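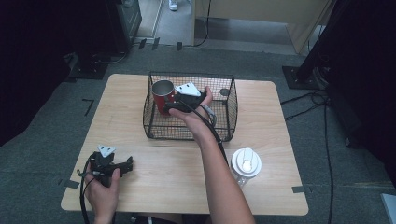 Attachment 1 – mesh basket on the table, red mug in it

Ticket: cup basket slides + marks the tabletop
Opened by: Nikola Tomaszewski
Category: furniture / break area
Priority: low
Status: open

Problem: black wire basket we use for mugs (Skeka, the rectangular one) slides when you put a mug in or take one out. Leaves fine gray lines in the table finish. Table is the Kolstead with the rounded corners. Had it since February, lines were not there then.

Tried so far:
- wiped lines with damp cloth, no change
- wiped with dish soap, a bit fainter maybe
- turned basket the other way, still slides
- paper towel underneath. Worked until somebody threw it out

Also mugs tip. Tall ones lean on the mesh and go over if you pull the one next to them. Dont want to buy a new basket if feet will do it.

Update, 10:40
Put 4 clear stick-on feet under the corners. Better, but 2 came off by lunch, glue doesnt hold on thin wire. Put them back, same again.

Second thing, white cups. They get stained if left overnight with tea in. Adding it here so theres only one ticket, close-up of something white with the basket behind it: 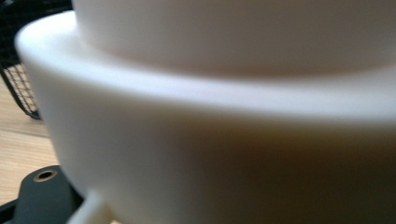
Margareta Radu: please split the stain thing off, different fix. Baking soda paste, leave it 10 minutes, rinse. For the basket forget the feet – cut a piece of shelf liner to the size of the bottom and put it UNDER, not inside. Ballance has it on the roll.

Nikola Tomaszewski: ok, splitting. Is the liner ok on that finish? Had one stick to a desk once.

Margareta Radu: the rubber kind sticks, get the woven. Lift it when you wipe the table.

Update, 3:15
Woven liner cut and under the basket. No sliding so far. Old lines still there, will try furniture polish on a corner frist. Leaving open til thats done.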